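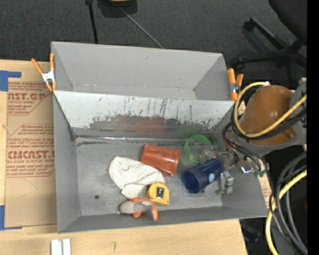
2023-03-03 Bin-to-bin transfer, reset-free collection, Lollow cell

Apolinar Zavala on the arm, me on logging.

Goal for the day: find out if the grasp policy can keep collecting its own data by moving things from the front bin to the rear bin and back, with no person resetting between attempts. Up to now we have been dumping the objects by hand after every block, and the hand dumps all look alike in the logs. Things end up piled in the middle and the policy never learns the walls.

Setup. Two gray sheet-metal bins end to end on the wood table, front bin loaded, rear bin empty at the start. Orange-handled spring clamps on both sides where the bins meet. The sloped panel between them is the part that matters most for this test. It is scratched up high and there is a wide dark worn patch lower down. I want to keep an eye on that patch because the depth readings get noisy there, same as they do on the shiny strip along the seam at its foot.

Blue tape on the left corners of the acrylic sheet under the bins. If the tape and the sheet don't line up, stop and redo the calibration before logging anything.

Objects: Ledesma set, mixed. Red-orange plastic cup, dark blue cup, green round container, white cloth with tan stripes, yellow tape measure, the orange and gray handheld piece. Both cups were on their sides when we began, cloth bunched up next to the tape measure.

Method. The policy picks from whichever bin is marked full. A grasp counts if the fingers stay open past the threshold after the lift. The object is then released over the other bin from a random spot, 5 cm above the panel edge. After 14 misses in a row the bins swap roles even if something is left behind. Swap rule is new. The old one waited for an empty bin and would sit there all night poking at a corner.

Results. Stopped at 700 attempts. Transfers ran without a hand reset for all but 2 stretches. First one was the cloth, draped over the panel with half in each bin, and neither mask picked it up. Second was the tape measure standing on edge against the front wall, where the wrist limit kept the fingers from getting low enough. Apolinar pushed it over with a stick and restarted.

Object positions are a lot more spread out than in the October hand-reset data. Plenty of wall and corner cases now. The cups are easy in any pose except mouth down. The green container is worse than I expected. It has a bright rim and see-through middle, and the depth image gives the rim and then a hole, so the policy keeps aiming for the center and closing on nothing. Color-only head did better on it in replay. Need to check that on the real arm before I believe it.

Misses near the seam strip are high in both directions. Could be glare, could be the fingers touching the panel first. The force log should separate the two, have not looked yet.

To do:
Add a mask class for anything lying across the panel.
Rerun the seam region with matte tape over the strip, same seed.
Try the swap rule at a lower miss count.
Loosen the wrist limit near the front wall, check the hoses for slack first.
Copy logs to the Grorosel drive and send the path to the Bindville people, they asked for raw depth as well as color.

Bins left as they were at the last swap, arm parked.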